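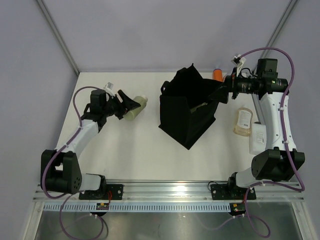

When Lenka Vlček's mother went into the hospital in Olness with pneumonia in January, the family was handed a form and a pen at a quarter past two in the morning. It asked who would make medical decisions if the patient could not. Her mother, 81 and running a high fever, signed on the line where the nurse pointed.

The name on the form was her son's. He lives in Modau, a day's travel away, and did not answer his phone for nine hours. Vlček, who had driven her mother in and was standing at the bedside, could not approve a change in treatment.

"I kept saying I was her daughter," Vlček says. "They believed me. It made no difference."

Her mother recovered and is home again. The dispute over the form has not ended. Vlček has filed a complaint with the hospital, arguing that a patient in that state should not have been asked to sign anything. The hospital says its staff followed procedure and that it will reply in writing.

Lamisi Nartey handles cases like this at a small law office in Bimden. Most of her clients come in after something has gone wrong. A proxy form is short, she says, and people treat it like a parking slip. They leave the second name blank, or they put down the oldest child out of habit, or they sign a new one at each admission and end up with several that disagree.

"The last valid one usually wins," Nartey says. "So the one you signed at your kitchen table with a clear head can be replaced by one you signed on a stretcher."
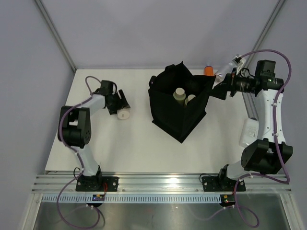
A black fabric bag with two cream-colored containers inside.

Nartey tells clients to name a backup and to give copies to the family doctor and to both people named. She also wants them to have the talk that goes with it. Would you want a breathing machine for a week? For a month? She charges a flat fee of 2 hours' work for the whole thing, including the conversation if the family wants her in the room.

A contested case costs more. One family from Han spent 3519 on legal fees before a hearing date was even set, and settled when the total was close to 4000. The two sisters involved had agreed on everything except who should sign.

Vlček's mother has since filled out a new form, with her daughter listed first and her son second. It is dated 5 March 2019. Vlček keeps one copy in the glove compartment and one in a kitchen drawer, and her brother has the third.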